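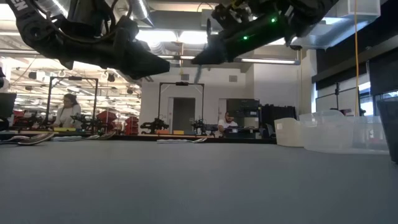
How high should a shared workbench be? For people who mostly sit, 29 to 30 inches to the top surface suits most of them, and anyone who mainly stands will want it higher.

18 August 2024
By the Skirnthorpe editorial desk

The facilities planner at Hartono has fitted out nine open workrooms, the latest of them on the ground floor at Brumgate. She agreed to talk about tables, storage and power on condition that we left her name out.

The Brumgate room measures 1250 square feet. She began with the ceiling. "We left the ducts exposed and kept the light fixtures in rows," she said. "A dropped ceiling would have taken 14 inches and made every later cable run a ladder job with tiles." Fixtures run parallel to the long wall. She would turn them the other way now, as a person leaning over a bench tends to shade the work.

The tabletops are gray. White was tested first and rejected for glare. "Gray hides scuffs and shows dropped screws well enough," she said. "Black hides the screws." The tops came from Lirero at $382 each, legs not included, and the order placed in April arrived with two of them drilled on the wrong side. Those went back.

Storage took longer to settle. Her first drawing had fixed cabinets along three walls. The version that was built uses carts and open shelving, with closed cabinets only for items that have to be locked up. "A cart goes to the bench and comes back, in theory," she said. She asks for casters that lock at the wheel and the swivel – the cheaper kind locks only the wheel, and the cart still turns when a drawer is pulled.

On power, she prefers drops from the ceiling to floor boxes. Floor boxes collect dust and fix the layout for good. Drops should be a bright color and hang clear of the walking routes, and she keeps 36 inches open between rows of tables.

Noise was the one complaint she had not planned for. Hard floor, bare ceiling and large panes gave the room a long echo. Felt panels are on order, part number 707, in charcoal. She expects to put them on the back wall first and measure again before buying more.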